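Visit report: Munora roastery and training rooms, Flunley

Posted 2022-03-06 by Huw Ruddock

Munora moved its roasting operation to the old dye works at Flunley two years ago and now opens it to trade visitors one afternoon a month. I went mainly to look at the green store and the afterburner, both of which bear on a job I am pricing at home. Ihor Levchenko, the production manager, took our group round. There were 11 of us, mostly small roasters and one bakery owner.

Green storage

The store is a brick bay on the north side with a sealed concrete floor. Bags sit on plastic pallets, kept a hand's width off the wall on all sides. The room is held at 60 percent relative humidity in winter by a single ducted unit. Summer control is weaker, and Levchenko said that moisture readings in lots held through August drift up by half a point. Each lot is sampled on arrival and again on the morning it goes to the roaster. On the day of the visit the store held 339 bags, most of it washed coffee from two importers.

I asked about rodent control in a building of that age. The original drains were capped during the conversion and the door seals are brush type, replaced every spring. The trap log hangs by the door and is open to anyone.

Roasting floor

The main machine is a Vilter 60 kilo drum, bought used and rebuilt on site. The burner and control panel are new. The drum and bearings are original. Batches are run at 80 percent of rated capacity, and the charge temperature is adjusted by lot density, which is measured with a plain cylinder and a scale. A second, smaller machine handles decaf and samples.

Cooling is the slow step. The tray fan was sized for the machine's first owner, who roasted lighter charges, and a full batch needs a little over four minutes to come down to handling temperature. Levchenko wants it under three. The replacement fan is due in April, along with a wider duct, and the roof opening has already been cut and boarded over.

The afterburner sits outside on a steel frame. It uses more gas than the roaster itself. Munora looked at a catalytic unit and decided against it on cleaning costs, though the figures they showed us assumed a cleaning interval that seemed short to me. I would like to see the same sum done with real chaff loading.

Packing

Filling is semi-automatic. One operator places the bag, the head doses by weight, and a second operator seals. Output in the hour we watched was 141 cases, which they described as normal for a Friday. Rejects go into a bin marked for regrind and are sold as staff coffee. Valves are applied before filling. The seal check is a water tank and a hand pump — old, cheap and easy to read.

Training rooms

Training is run by Silvia Hubáček on the upper floor, in carpeted rooms with good daylight and poor extraction. The basic course takes 2 days and covers grinding, dosing, milk and cleaning. She puts most of the first morning into grinding, on the view that new staff blame the espresso machine for faults that start at the burrs.

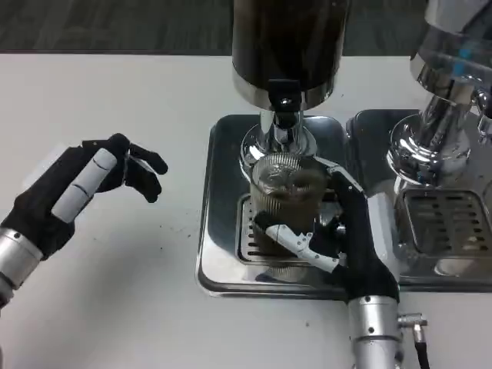 Her method is to fix the dose and the yield, change only the grind setting, and have each trainee write down shot time after every move. The first two doses after any change are thrown away to clear the old grounds. Retention in the chute is weighed at the end of the session and compared with the start. Trainees also strip and brush out a grinder before lunch, and the hopper is emptied every evening and wiped dry with a paper towel. Oil left on the walls goes stale within the week in a warm room.

Haziq Subramaniam, from the bakery, asked whether burrs should be changed by date or by weight ground. Hubáček goes by weight, logged from the till, and brings the change forward if shot times start to spread at one setting.

Practical notes

Parking is behind the Zaki tile warehouse and fills by one o'clock. Closed shoes are required and hairnets are supplied. The tour runs a little over two hours, with a cupping at the end — five coffees, two of them from the previous harvest for comparison. The stairs to the training rooms are steep and there is no lift. Bookings go through Zdislava Hrnčiar in the front office, who will also send the storage humidity logs on request. I have asked for last summer's.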